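Unit 4: Reading a Household Through What It Throws Away

Welcome back! Last week we finished the written sources (letters, account books, wills), and I promised you something messier. Garbage is one of the best records of daily life we have, and I think it's the most fun part of the course, so bring your appetite for detail.

Start with the word midden. A midden is a heap of household waste: shells, bones, ash, broken pots, worn-out tools. People added to these heaps for years with no thought of leaving a message, and that is what makes them so useful. A letter writer chooses what to tell you. Someone scraping a plate is thinking about the next chore.

Our main case this term is the Itari site, a fishing village with a shell midden built up over 500 years. Please read the site report before Tuesday, and look hard at the section drawing on the third page. The dark bands are ash and charcoal, the pale bands are shell, and the thin brown line near the top is the one I want to spend time on. Before that line, nearly all the shells are large oysters. After it, they're small mussels and periwinkles. Did the oyster beds fail? Did tastes change? Did a different group of people move in? You can make a decent case for any of these, and I'd love to hear you argue!

Terms to know

Primary refuse: waste left where it was made, such as stone flakes around the spot where somebody sat making tools.
Secondary refuse: waste carried off and dumped somewhere else. Most middens are this.
De facto refuse: usable things left behind when a place is abandoned. A good cooking pot on a hearth is the classic case.
Curation: keeping an object in use for a long time, so that it enters the ground much later than it was made.

Students mix up the first two every year. Ask yourself if the thing traveled before it came to rest. A pencil shaving under the desk is primary. Once it's swept up and tipped into the can, it's secondary.

What survives and what doesn't

Glass, fired clay and stone last beautifully. Bone does well in chalky soil and badly in acid soil. Cloth, leather and wood need very dry or very wet ground, or they go. So the Itari heap gives us loads of shell and pottery and almost nothing of baskets and nets, even though a fishing village must have been full of them. Keep a mental list of the missing things as you read. It's a hard habit to build, and it will improve every essay you write for me.

The second case, Gethin Row, is a line of workers' cottages with brick privies out back. Privies are wonderful! The contents are closely packed, often sealed, and tied to a small number of families. The Gethin privies produced medicine bottles, clay pipes, doll parts and a surprising amount of good china. The wage books we looked at in Unit 3 would never have led you to expect that china. Put the two sources side by side and see where they rub against each other.

Modern trash

You can do this kind of work on the present, too. Studies that compare what people say they eat with what they throw out tend to find gaps between the two, and the gaps are interesting in themselves. Plastic liners and sorted recycling change what a future digger would find, and so does weekly pickup, which carries everything miles from the house that made it. The link between family and heap is broken, and we'd be left with one giant secondary deposit for a whole city.

For your short paper (1000 words), keep a log of one bin at home for a week. Write down each item, the day it went in, and which of our four terms fits it best. Then write as if you knew nothing about the people who filled it. Leave out anything private, and wear gloves if you're sorting by hand.
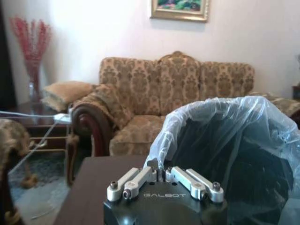

Papers are due at the start of class, on paper please, with the log stapled to the back. The log doesn't count toward the word limit. If you share a kitchen, get everyone's okay before you start, and pick a bin in another room if anyone would prefer that.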